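Let people who do the job teach the robot

Most arguments about teaching robots are about volume. A company announces 4000 recorded demonstrations and its rival announces more. I think the number matters less than who was holding the tool.

Castiment spent last winter training an arm to sort small items into divided boxes. The first 237 demonstrations came from engineers working by remote control, watching a screen. They were slow and they overshot, and the arm learned to overshot and correct as well. In June the firm switched to hand-held grippers and gave them to packers from its own shipping room. A packer needed 6 minutes to get used to the weight.

I watched a morning of it. The packers did small things no manual mentions. They tilted an item before letting go. They came in from the side when the box wall was in the way. None of them could have told a programmer about it -- they just did it, and the recording kept it.

Remote control has its place. I wouldn't want anyone reaching into a hot press to show a machine how it's done. For ordinary table work, though, a person should be close to the work and using their own wrists.

They should also be paid for it. A demonstration is skilled labor, and a company that keeps 600 of them will be using that skill for years. A flat hourly rate does not cover that.

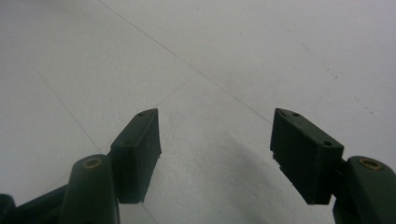
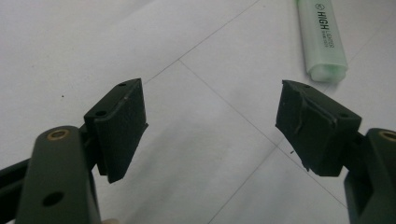

Two grippers, a divided box and one small green item:
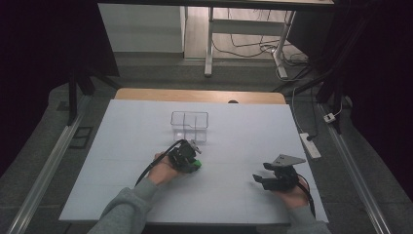
Trilok Ahuja disagrees about the pay. An hourly rate is fair, he wrote to me, as long as people are told what the recordings are for and can say no -- and in his experience that second part is where firms fall short.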